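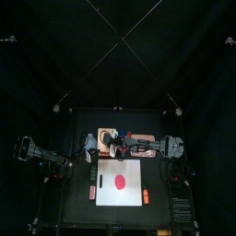 Vuelve el mercadillo de trueque de Nesoncombe, y este año con mesa de semillas

Nesoncombe, 18 de abril

Pues sí, vuelve, y yo ya tengo la caja preparada en el pasillo desde hace días (mi pareja tropieza con ella cada mañana y todavía me habla, así que bien). El mercadillo de trueque de Nesoncombe abre otra vez en mayo, en el patio de la antigua lonja, y por primera vez habrá una mesa larga solo para semillas, esquejes y plantones. ¡Ya era hora! Llevábamos años cambiando tomateras medio a escondidas entre los puestos de libros y los de vajilla.

Para quien no lo conozca: se celebra desde 1991, no se maneja dinero y cada uno lleva lo que le sobra. Empezó con cuatro mesas de camping y una lona prestada. En la última edición hubo 47 puestos, que para un pueblo como el nuestro es una barbaridad, y la cola para entrar daba la vuelta hasta la panadería. Yo cambié una batidora por una colección de novelas de espías a la que, para mi disgusto, le faltaba el tomo final.

La idea de la mesa de semillas es de Velimir Softić, que tiene huerto al lado del río y una paciencia infinita con los que le preguntamos siempre lo mismo. Le llamé ayer por la tarde y me contó que lleva guardando sobres desde el verano pasado. «Tengo 296 sobres etiquetados, y todavía me quedan frascos por repartir», me dijo, muy orgulloso. Hay judía de enrame, calabaza de invierno, acelga de penca roja, caléndula y un pimiento alargado que en su casa llaman Pernel porque así se llamaba el vecino que se lo dio a su padre. Lo he probado asado y os digo una cosa: haced cola temprano.

Las reglas son sencillas. Se puede coger un máximo de seis sobres por persona, aunque traigáis más de los que os lleváis, y cada sobre tiene que llevar escrito el nombre de la planta y el año de recogida. Si no sabéis la variedad, poned de dónde salió y listo (el mío va a decir «calabacín del balcón de mi tía», y con eso se apaña cualquiera). Los plantones, mejor en maceta o en un vaso de yogur con agujeros. Lo que no se admite son semillas compradas y caducadas, que el año pasado apareció alguien con una bolsa entera y luego hubo quejas.

El resto funciona igual que siempre: ropa y calzado a la izquierda según se entra, libros y juguetes al fondo, cacharros de cocina junto a la fuente. Los muebles grandes no caben, así que para eso habrá un tablón donde colgar una foto y un teléfono. El taller de bicicletas Skaleo pondrá otra vez su rincón de arreglos rápidos y enseñará a parchear una cámara a los chavales que se acerquen. Y en el horno Ivanov ya han dicho que cambiarán empanada por tarros de mermelada casera, una noticia que en mi casa se ha celebrado como si nos tocara la lotería.

También hay una novedad que a mí, lo confieso, me daba un poco de pereza: este año hay que apuntarse para tener puesto. Rok Vlachou, que lleva la lista, me explicó que la última vez hubo gente que se quedó sin sitio después de cargar con todo desde la otra punta del pueblo, y que así se reparte mejor. Tiene razón, qué le voy a hacer. La inscripción es gratis y se hace en la biblioteca, en el mostrador de la entrada, dejando un nombre y diciendo qué tipo de cosas vais a llevar. Para venir a cambiar con una bolsa en la mano, sin puesto, no hace falta apuntarse.

Si llueve, se pasa todo bajo los soportales. Ya ocurrió una vez y estuvimos apretadísimos, pero yo salí de allí con una lámpara preciosa y un paraguas, así que no guardo mal recuerdo.

El día y la hora definitivos se colgarán en la puerta de la lonja y en la biblioteca en cuanto el ayuntamiento confirme el corte de la calle. Y si alguien tiene el último tomo de las novelas de espías, que me busque junto a los libros: ofrezco dos tarros de mermelada de higo.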